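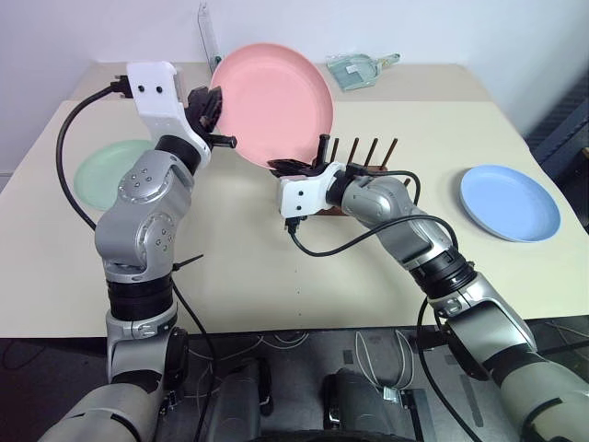
How long does the Gamdale starter need in the fridge before it's safe to bake with again? One night is plenty, as long as you feed it the next morning and give it until lunch to wake up.

That's the short version for everyone who wrote me after the April swap. The longer version is below, under Noman's message.

Noman Swati wrote:
> Hi all, mine came home from Polcombe in a jam jar and it's been sulking ever since. I fed it 200 grams of flour and the same of water, and it just sat there. Do I toss it? Also, is Haris still doing the bulk flour order, or did I miss it?

Noman, please don't toss it! Mine did exactly the same thing the first time (I named it Obi, and Obi did nothing at all for two days). I think you gave it too much food at once. Pour most of it off, keep a big spoonful, and feed that a little at a time, somewhere warm. The top of my fridge works great – the windowsill never did, even in summer.

You didn't miss the order either. Haris Warraich is collecting names until the end of the month, and the Katside mill wants us to hit 1,000 pounds before they'll deliver for free. We're at 700 now, so if you've been on the fence, hop off it. I put myself down for two more sacks of the rye and my husband has already asked where they're going to live. Under the bed, probably.

Now for the loaf a bunch of you asked me to write up. It's the plain one I brought to the swap, with the seeds on top.

1. Mix the flour, water and starter in your biggest bowl the night before, just until there aren't any dry bits. Cover it and go to bed. 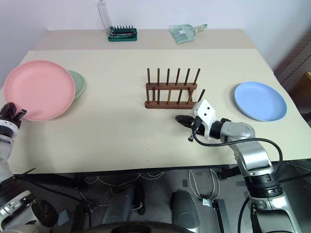

2. In the morning work in the salt with wet hands, fold the dough over itself a few times, and let it sit another hour.

3. Shape it, roll the top in seeds, and bake it in a lidded pot as hot as your oven goes. Lid off for the last fifteen minutes.

Send your flour numbers straight to Haris please, not to me – I lose things.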